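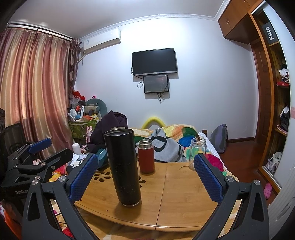 From: Rekha Bhatia
Date: 6/15/26
To: Skernent movie list
Subject: Re: Mesdale — which cut are people watching??

> I finally got hold of Mesdale after hearing you all go on about it
> since January, and I have to say I'm a little puzzled. It looks great,
> the harbor stuff is great, but the sister shows up in the last half
> hour like we're supposed to know her and then she's the one who gets
> the big speech? Did I nod off? My disc says 96 min. Somebody set me
> straight before I write this thing off.
>
> Also is Jenar worth my time or is it more of the same.

You did not nod off! You got the short cut, and please, please don't write it off until you've seen the other one. The long version runs 14 minutes more and nearly all of that is the sister. There's a whole section early on where she's working the ticket window at the ferry and keeps letting the same old man ride for free, and it's played so straight and so quiet that you don't notice you're being introduced to the most important person in the movie. Then when she gets up at the hearing and starts talking about the free rides it just flattens you. In the short cut she's talking about something you never saw. I can see how that would land like a brick.

The way I understand it (and somebody correct me if I have this wrong, I'm going off the booklet and my memory of the booklet) Agarwal handed in the long one, the distributor wanted something they could squeeze into an extra showing each night, and the ferry stuff was the easiest to lift out in one piece. So out it went. The music cue from the ticket window is still in there though — listen for it over the end credits. It's the little accordion tune that doesn't seem to belong to anything. It belongs to her!

I watched both on Saturday, short one first, long one after dinner, which my husband thinks is a sickness. I made it through the second with a big pot of tea and no regrets. A few other differences I wrote down:

The fog shot at the opening holds a lot longer. I timed it at 40 seconds and I could have gone for more.

The fight in the net shed is the same fight but in the long cut it has no music. Way better. You hear all the breathing and the boards.

The brother's phone call is a different take. He laughs in one and doesn't in the other. I go back and forth on this. I think the laugh is better acting but the no-laugh is better for the story.

The color is warmer on the short one, and I do kind of prefer it that way. I wish somebody would do the long cut with that color. 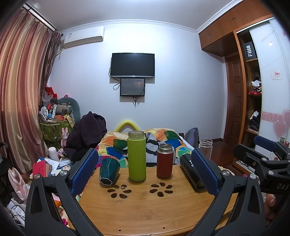

Two bottles upright, a cup on its side, and another bottle at a tilt.

As for Jenar, yes! Worth your time, but go in knowing it's a much sillier movie. It's his first, it was made for pocket change, and half the cast are obviously his cousins. There's a chase through a furniture store that goes on forever and every time you think it's over somebody opens another wardrobe. I laughed so hard the first time I had to back it up. You can see him working out the stuff he does in Mesdale too, like how he'll let a person walk all the way out of a room before he cuts. The last 2 reels drag, I'll give the haters that much.

If you want the long Mesdale, it was on the second pressing, the one with the gray spine. The first pressing was 1,380 copies and had only the short cut, so that's probably what you have. I'm happy to lend mine if you're coming to the July get-together, just don't let me forget to bring it.

And has anybody seen the TV thing he did in between? I've only found the first part, with the sound out of sync, and I still thought it was terrific.

Rekha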